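Tuesday, late, and the kettle's on again. I spent the whole afternoon on the budget with Dilek, bless her, and we've got it down to 3,311 for the second arm from Hajdu, before delivery, which Vilmos still thinks we can talk them out of! I do want two arms, I really do, but I want to see them manage cupboard doors and drawers in the simulator before I sign anything.

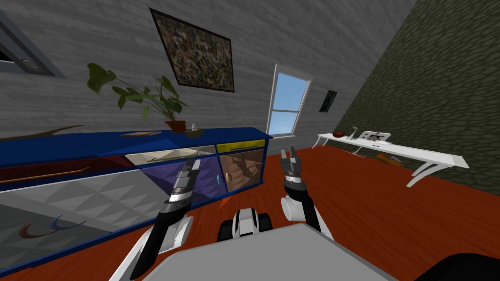 Dilek wants to hold back 200 for spare gripper fingers and I expect she's right (she usually is). I'll ring Hajdu in the morning, after toast.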